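# Kyei: two-arm bowl nesting with half the labels thrown away

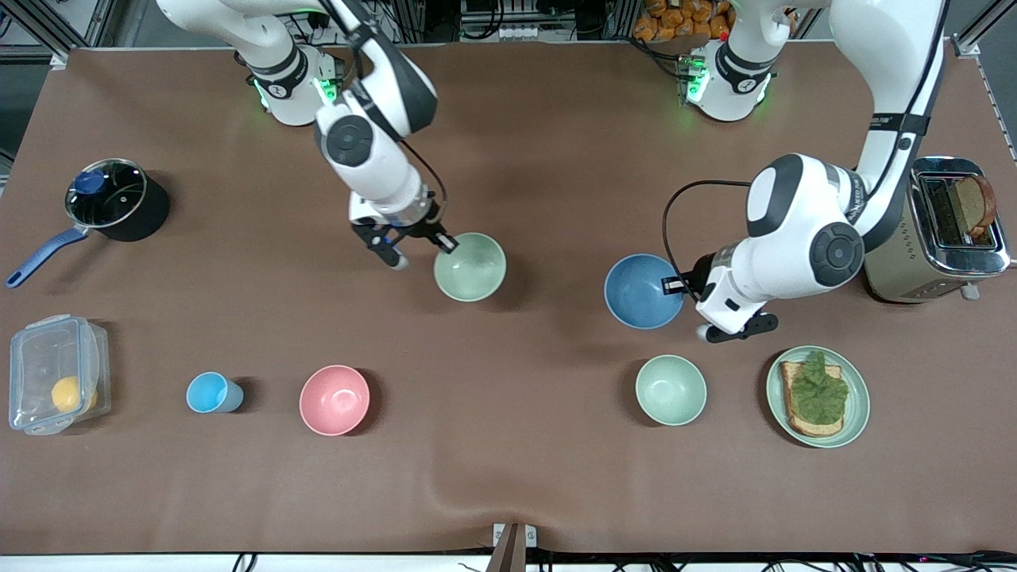 *Both arms down at the bowls, with the usual kitchen clutter left out on the table.*

Hi! I'm Mansa, and I look after this dataset and the small pile of code that goes with it. Kyei started as a side question during our Dosaneck project and then ate most of my spring. The question was: if you have a lot of two-arm demonstrations but only labeled the steps in some of them, can you still train a policy that knows which step it's on?

Short version: yes, mostly, if the labels you keep are the ones around handoffs between the arms. Longer version below, with the parts that didn't work.

## What's in here

- `episodes/` has 3727 demonstrations, one folder each, with joint positions, gripper widths and the overhead video
- `labels/` has step labels for 2125 of them
- `splits/` has the train and held-out lists we used (please use these if you want to compare numbers with ours)
- `train.py`, `eval.py` and a config for each run

Episodes without labels are complete otherwise. They're just missing the step file, and the loader returns `None` for it. I know some people hate that. Facundo hates it. There's a `--strict` flag that raises an error if you'd like one.

## The task

The arms gather the bowls and nest them into a stack. That's the whole job. The other stuff on the table (saucepan, toaster, plate, a cup on its side, a food container and so on) stays put and is there to be worked around. We move it between episodes, so don't train on one session and expect it to carry over to the next. I tried it. The policy had basically learned where the saucepan was.

Bowl colors vary, and a setup can have two bowls of the same color in it, like the pale mint ones in the picture at the top. Those were the hardest setups for us by far. When the instruction says "put the green bowl in the blue bowl" and there are two green bowls, the labelers took whichever one the operator went for. So the label is right about what was done, but the instruction on its own doesn't tell you which bowl was meant. We left these in and marked them `ambiguous: true`.

Left and right always mean the *robot's* left and right. With the overhead view that's flipped from what you'd expect looking at the screen: the robot's right arm is on the left side of the picture. I got this backward in my first loader and spent a truly embarrassing couple of days wondering why the arms kept reaching for each other's bowls!

## The method, quickly

We train a small step predictor on the labeled episodes, run it over the unlabeled ones, and keep its guesses only where it's confident. Then the policy trains on everything, with the guessed steps weighted down. Nothing fancy. Ekow wrote the weighting and it's maybe 40 lines with comments.

The bit I think is new is how we pick what to label. Most of an episode is one arm moving through open space and the predictor gets that right almost for free. Where it falls apart is the moment when both grippers are close to a rim and either one might be about to move. Ask people to label those windows first and you get a lot more out of their time.

## Results

On the held-out list, the policy trained this way finished the stack in 90 percent of episodes. Training on the labeled episodes alone was clearly worse, and picking label windows at random landed in between. Every run's log is in `results/`, including the bad seeds.

Things I'd be careful about:

- We count a stack as finished when all the bowls are nested, even if one is tilted. Rimantas thinks that's too generous and he may be right. The tilted ones are tagged so you can rescore.
- All the data comes from one workcell in Skustville. No idea how it does with other tables or lighting.
- The predictor is overconfident on long pauses. If an operator stopped to think, it often guesses that the step is over.

## Running it

```
pip install -r requirements.txt
python train.py --config configs/handoff_windows.yaml
python eval.py --split heldout --run runs/latest
```

You'll want 2 GPUs for the full config. There's a `small.yaml` that runs on one, with fewer video frames per sample.

## Known problems

- The gripper width in older episodes has an offset. `fix_width.py` corrects it, and the loader calls it by default.
- Glass and clear plastic confuse the depth estimates. We don't use depth for anything in the paper, but the files are there if you're curious.
- Label names changed in January (`grab_rim` became `grasp_rim`). Old names still load, with a warning.

## Thanks and contact

Mathis Coste did a huge share of the labeling and caught most of my mistakes. The file format is borrowed from Bistis, our older single-arm set, so tools written for that should mostly work here too.

Open an issue if something's broken. If it's a loader problem, please paste the episode folder name along with the error.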